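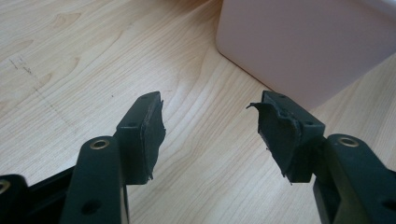
# Droltgate Allotments: minutes of the April meeting

Taken down by me, the secretary, and typed up the same night while I could still read my own writing. If I've got you wrong, tell me before the next one and I'll put it right.

We started at half past seven, or a little after, as the kettle was slow. Good turnout for a wet evening! Apologies came from plots 9 and 14, and from the Ivudholm Road end generally, who were all at the school concert.

## Last meeting's minutes

Agreed as correct, with one change. I'd written that the bonfire rule applied "from the top gate down", and it should have said from the bottom gate up. Plot 22 was very nice about it, considering I'd more or less banned him from burning anything ever again.

## Money

We've got £200 in the general pot once the skip is paid for. Rents are nearly all in. There are three still owing, and I've written to each of them (politely, the first time). The seed order came to £85, a bit under what we'd set aside, so the difference goes towards hose fittings.

Somebody asked why we pay for the skip at all when half of what goes in it could be composted. I said I'd wondered the same thing. We had a bit of back and forth about old carpet, which people keep laying as weed cover and then abandoning, and it does end up filling most of the skip. The feeling in the room was that carpet should stop. I've put it down as agreed, though plot 6 wanted it noted that hers is pure wool and she's keeping it until autumn. Noted.

## Water

This took up most of the evening, as I think we all knew it would.

The tap by the middle path is dripping again. It was mended in the winter with a new washer and it held for a few weeks. I'd like to get somebody in to do it properly, and two people said the whole upright needs replacing, as the pipe wobbles when you turn the handle. I'm to ask for a price.

Then the troughs. The one nearest the lane has gone green and there was strong support for emptying it, scrubbing it and putting a lid on. There was less support for actually doing the scrubbing, but we got there in the end, and plots 3, 17 and 18 will do it between them on the next dry weekend. Bring your own brush. I'll bring biscuits, so there's that.

Hosepipes: the rule stays as it was. You can fill a butt with one but you can't water straight from it, and please don't leave it running while you go off for a chat. I include myself in that, I flooded my own leeks last summer and half of next door's.

Plot 11 suggested a rota for the butts in July and August. We talked round it for a good while and I'm afraid I lost the thread in the middle. Where we ended up was no rota for now, look at it again in June if it's dry.

## Waiting list

There are 36 names on it, the longest I've known. We agreed to split the big corner plot into two when it comes free, and plot 30 has offered to give up the bit behind her shed she never gets to. Very good of her!

I also brought up plots that aren't being worked. I don't like sending those letters and I said so. People get ill, or have a baby, or a bad year. We settled on a phone call first, then a letter a month later, and a decision at the meeting after that.

## Plant swap

Going ahead in May on the flat patch by the top gate, ten till noon. Pot things up in good time and please, please label them. Last year I took home what I'd been promised were sweet peppers and they very nearly finished off my brother-in-law.

We've been offered:

- tomato plants, several sorts, from plot 2
- more courgettes than anyone can want
- rhubarb crowns, if somebody will come and dig them up
- a bundle of raspberry canes from the Ivudholm Road end

Anything left at noon goes to the primary school. I'll do a poster.

## Rats

Yes, again. They've been seen by the compost bays and under the pallets on plot 26. No cooked food in the compost, no bread, and lift your pallets off the ground on bricks if you can. One person wanted poison put down and several others very much didn't, what with the owls and the cats, and it got slightly warm for a few minutes. We're leaving poison out of it and clearing the rubbish behind the bays first.

## Any other business

The padlock on the bottom gate sticks. A drop of oil went on it last week and it's better than it was. If it won't shift, lift the gate a little as you turn the key.

Plot 8 has found a good pair of secateurs with red handles on the middle path. They're with me.

Could whoever borrowed the long ladder bring it back before the cherries want picking? No questions asked.

We finished at twenty past nine. Next meeting is in June, same time, and plot 17 is bringing the milk.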